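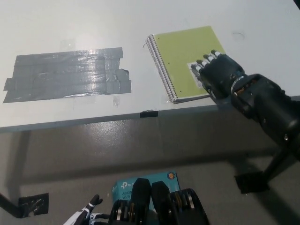

Durnex Handling Cell: Setup and Care

The Durnex cell is maintained by the Manipulation Laboratory at Pronden. It comprises one two-handed robot, its stand and a single work table. This page records how the cell is configured and looked after. The gallery was last revised in May 2019 and is intended for staff who have completed the cell induction.

Work table and objects
The table remains in position between service periods. Everyday articles such as notebooks and boxed goods are used for handling trials. Tape on the tabletop is renewed when its edges lift, and adhesive residue is removed with a mild citrus cleaner.

Hands
Each hand is inspected after every 8 hours of operation. The white fingertip pads are wiped with a lint-free cloth and replaced in full sets. Worn pads are returned to Mirjam Visser, who keeps the service log.

Wrist and forearm
Wrist fasteners are checked against the torque sheet in the Borkar manual, section 21. Cabling is examined at the same time. A complete joint calibration is carried out at 2,000 hours, and the next is scheduled for September.

Stand and floor
The feet of the stand are checked for movement before power is applied. Any change in position must be entered in the log and the cell recalibrated.

Enquiries regarding access or spare parts should be directed to Joon-young Ham, Room 232.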